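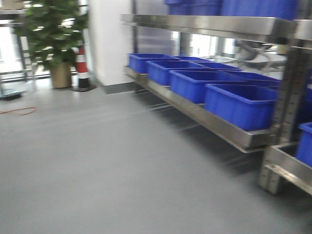
How often should you clean out a pantry? Twice a year is plenty for most households, with a quick wipe of the shelves whenever something leaks or spills.

I do mine in January, when the holiday baking is behind me, and again in the fall before it starts up. If you have small children who pour their own cereal you may want to add a third round in summer, and you have my sympathy!

Start by taking everything out, and I do mean everything, even the heavy things on the floor that you'd love to sweep around. I used to do one shelf at a time to spare myself the mess on the kitchen table, and all that happened was that crumbs from the top shelf landed on the clean one underneath. Now I clear the table first, put on a pot of coffee and give the whole morning to it.

Wipe the shelves from the top down with warm water and a small squirt of dish soap, then go over them again with a plain damp cloth. Get into the corners and along the back edge with an old toothbrush – flour loves a corner. Leave the door open until the wood is bone dry. Mine takes a good hour, longer if it's raining, and I've learned not to hurry it after I put paper liners down too soon and had to peel them off in little strips.

While the shelves dry, go through the food. Anything in a torn bag gets a jar or a tin with a lid that closes tightly. Sniff the whole wheat flour and the nuts, which go stale long before the white flour does. If you find little webs or small moths in anything, bag it up, take it straight to the outside trash, and then check whatever was sitting next to it.

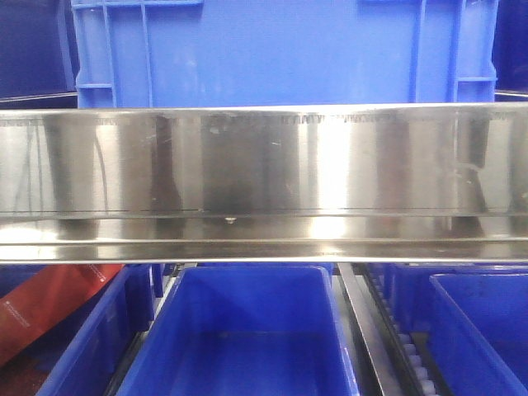 When it comes to putting things back, keep the heavy items low and the everyday items between your waist and your eyes. My neighbor Raffaele Rinaldi keeps his olive oil on the very top shelf, and every time I visit I watch him stretch for it and hold my breath. Oil likes a dark spot away from the stove, but it doesn't have to live up by the ceiling.

Group things by the meal they belong to, if that suits how you cook. I have a baking shelf, a soup shelf and a breakfast shelf, and one small basket for the odds and ends (birthday candles, toothpicks, the cookie cutter shaped like a goose). Put the older cans in front and the new ones behind. I write the month on the lid with a grease pencil, because the printed dates are too tiny for me these days, and it wipes off with a little rubbing alcohol when the jar is empty.

Onions and potatoes both want to be cool and dark, but store them apart or the potatoes will sprout sooner. An open basket is fine for either one. Don't wash potatoes before you put them away, just brush off the loose dirt.

Last thing, tape a sheet of paper inside the door and write down whatever you're low on as you go. Mine says bay leaves, brown sugar and split peas at the moment, and I'm off to the store this afternoon.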